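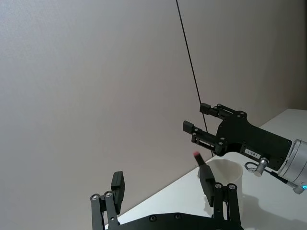 One integrator who read the draft wrote back that a robot should not need a handbook to put a pen in a cup, and that if it did, the trouble lay with whoever had bought the robot. The remark went into the consultation file along with the rest, and the authors of the new guide admit it stung a little.

November 22, 2023

EKEVTON PUBLISHES GOOD PRACTICE GUIDE FOR TWO-ARM TABLETOP WORK

Ekevton today releases the Jiren Guide, a free set of working rules for benches where two robot arms share one tabletop and are apt to want the same thing at the same moment. It runs to 28 pages, four of them blank so that people can write down what they really do.

The guide grew out of trials at the Polat workshop, where pairs of arms spent the spring picking up, passing and putting down the sort of objects found on any desk. Pens and cups feature heavily. The larger safety standards deal very well with machines that can lift an engine. They have less to say about two modest grippers meeting over a piece of crockery, an event that harms no one and can still use up an afternoon.

Among the main points:

Right of way. One arm is named the lead before a task starts, and the other gives way inside the shared zone. The draft let the arms settle it between themselves. The Polat logs show how that went.

Approach speed. Inside the shared zone neither arm should move faster than 300 millimetres a second. Operators who find this slow are invited to time how long it takes to realign a bent finger.

Cables. Every cable is to be routed, tied and checked through the full reach of both arms before power is applied. The cable section is the longest in the guide and was also the most argued over. "It was fine yesterday" is listed in the glossary, under Hazards.

Fingertips. Pads are to be inspected at the start of each shift and replaced in pairs. A new pad opposite an old one will grip, after a fashion.

Labels. Each gripper should carry a label, and the same details should be kept in a log away from the machine, where they can be read without lying on the bench.

Stopping. A stop button must halt both arms. The draft did not say "both". It does now.

The consultation opened in March and drew replies from integrators, college workshops and one firm that sent back its own manual with the name changed. Most replies asked for fewer rules. Nearly all of those then proposed an extra one.

Following the guide is voluntary. Workshops that want something for the wall can ask Asaleck, which is handling assessments, for a bench check lasting 2 hours. The bench is given a random run of pick, pass and place tasks, and the assessor watches how the people behave as well as the arms. Benches that fail get a written list and may try again as often as they like.

Ekevton has printed 3000 copies and will post them on request within the UK. The text can also be downloaded without filling in a form, a decision the marketing department has asked us to describe as bold.

A revised edition is planned once the first round of bench checks is done. Comments are welcome, including short ones.

Notes for editors

The Jiren Guide covers fixed arms with two-finger grippers working on a tabletop. Mobile robots, suction tools and anything with legs are outside its scope.

Review copies are available from the Ekevton press desk.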